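Ticket 1650: Hisa bedside lamp drops off the home network
Opened by: Peiyu Zeng, March 2025
Status: solved!

The lamp joins fine, then vanishes from the Prerkby app after 16 minutes. Restarted the lamp, the phone and the router. Same again.

Update: changed the router from mixed mode to 2.4 GHz only. It lasted 50 minutes, so we're getting somewhere!

Update: Shao on the help desk spotted that my address lease was set to 5 minutes (my own doing, from an old test). Put it back to a day, fixed the lamp's address, and it's been rock solid all night. Brilliant spot, thank you!

One leftover question: can the lamp and the Jirkov blind share a timer? I'd love both to come on together in the bedroom. Happy to open a new ticket for that.
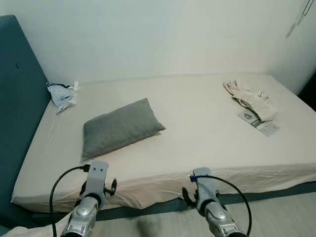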